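Tema 6. Aprendizaje por imitación en simulación: navegación y agarre en dormitorios

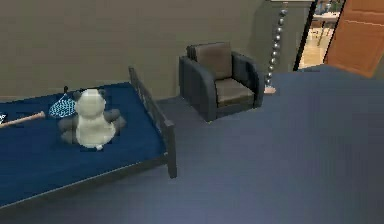
El método Pastier entrena la política con 724 demostraciones generadas en interiores sintéticos; otras 72 se reservan para validación. Entrada: imagen RGB y estado articular. Salida: incrementos de posición del efector.

Resultado (Kermani, enero de 2024): la oclusión causada por el propio brazo explica más del 33 % de los fallos de agarre.

Ejercicio: proponga una pérdida que enmascare los píxeles del brazo.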